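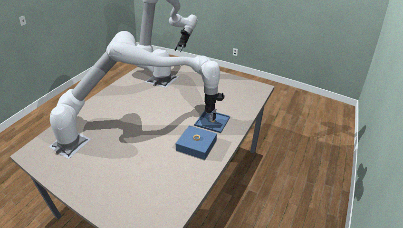 El trabajo de este periodo en el proyecto Provus se ha centrado en reunir demostraciones con dos brazos en el simulador, según lo acordado en la revisión de septiembre. La tarea es la misma que en el plan: recoger piezas pequeñas y dejarlas en su sitio. La bandeja azul y la caja de tapa plana comparten la mesa con las bases de ambos brazos, y esa disposición se mantiene en todos los episodios; varían la posición inicial de las piezas y la iluminación.

Los episodios se graban por teleoperación en la sede de Canach. Cada operador trabaja en turnos de dos horas y marca al terminar si el intento es válido. Los fallidos se conservan en una carpeta aparte, ya que el equipo de Dernitz quiere usarlos para entrenar el detector de errores.
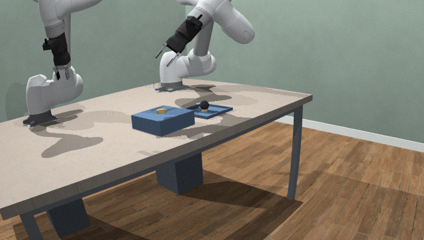
La principal dificultad ha sido la sincronización. En las primeras sesiones, las órdenes del segundo brazo se registraban con retraso respecto a las imágenes, y hubo que descartar cuatro sesiones completas. El registro se hace ahora con un reloj único y el fallo no ha vuelto a aparecer. La conversión al formato Pace está terminada, salvo los campos de fuerza de la pinza.

Hemos añadido además una vista próxima a la pinza a las vistas generales. Ocupa más espacio en disco, pero ayuda a revisar los agarres.

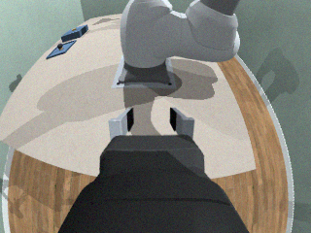 Anouk Dierckx pide que no se amplíe el número de tareas hasta disponer de una primera evaluación del modelo, y propone reservar ocho sesiones con posiciones no vistas en el entrenamiento. Aceptamos la propuesta. El calendario se retrasa seis días y el presupuesto no cambia.

Queda pendiente la autorización para ampliar el almacenamiento.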